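I grew up two streets from the old tannery in Damham, and the first time I put on a pair of boxing gloves they were my brother's and they smelled like a wet dog. I was 16. I got hit in the nose, cried a little in the locker room, and went back the next evening. That's pretty much how Nernlow Boxing and Kickboxing started, although it took me a long while to get from there to signing a lease!

I'm Despina Lambrakis. I own the gym, I teach most of the evening classes, and if you call the front desk before lunch you'll probably get me with my mouth full. I fought amateur for 9 years (kickboxing mostly, some straight boxing when I could get a match) and I finished with more wins than losses, which is all I'm going to say about my record on a public page.

The gym opened above the Chrysikopoulos bakery with one heavy bag, a borrowed set of mats and 11 members, most of them related to me. We trained with the smell of bread coming up through the floor, which is torture when you're trying to make weight. When the upstairs got too small we moved across the river to Isden, and we've been in the same building on Mill Lane ever since. It's 2791 square feet with a proper ring at the back, and the showers finally work the way showers should. 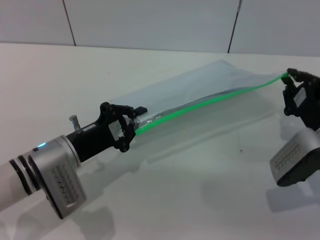 *2 min read*

Zoi Zacharopoulos came on board the year we moved. She'd been coaching kids over in Damham and I basically pestered her until she said yes. Zoi runs the youth program and our Muay Thai classes, and she's a much more patient person than I am. If your seven-year-old wants to spend the first month hiding behind the ring steps, Zoi is fine with that. She'll just set up her pads next to the steps and wait. She also works the corner for our amateurs, and I've never heard her raise her voice between rounds, not even the time the mouthguard got left in the van.

So who trains here? All kinds of people. We have a small fight team that competes around the region, and they train hard, and you're welcome to come watch. But most of our members have never fought and never plan to. They come because they like hitting things after work, or a friend dragged them in, or their knees got tired of running. You don't have to spar here. If you want to, talk to me or Zoi first and we'll match you up with someone sensible.

A couple of things I'm stubborn about. Beginners wear 16-ounce gloves for sparring, and so does everyone working with them. We don't do crash weight cuts with teenagers, period. And everybody helps wipe down the mats at the end of class, including me (I do the corner by the radiator, it's my corner, please leave it alone).

Our next home show is in May, with our own fighters and a few visiting clubs on the card. Matches are still being made, so I can't give you names yet, but the poster will go up by the front door as soon as I stop changing my mind about the color.

Your first class is free and we'll lend you gloves. Bring water, shorts you can kick in, and your own wraps if you have them. Come up and say hi!

Despina

*Page updated 18 March 2024*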